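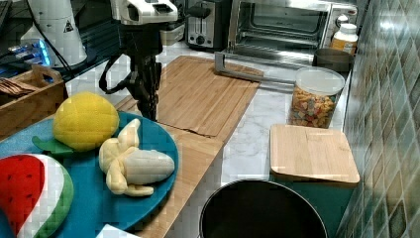 Slide 4: the Plistiro kit, gripper over the plush fruit plate

OK, so this is the kitchen slide, and I want to stay on it a minute. Lemon, banana, watermelon, all plush. I love the banana because the peel flaps are floppy and floppy stuff is where cheap grippers get embarrassed!

Two fingers, that's all you get in the base kit. Sukel sells a softer fingertip set for 84 dollars (I bought it, I'd buy it again). Say the price out loud, people always ask.

Point at the cable loop. My one real gripe. It hangs out to the side and I'd want it clipped up before I let the arm go anywhere near a cereal canister. Talpur ships clips in the box, Plistiro doesn't, come on.

Setup: 131 minutes from opening the carton to the first pick. The manual promises an hour. Pause for laugh, maybe.

Then the log, 220 picks, next slide. Don't read the whole table!! Just the lemon row and the banana row.

If somebody asks about Muda, say I've only tried the demo unit, on a Wednesday, and go to the pricing slide. Water.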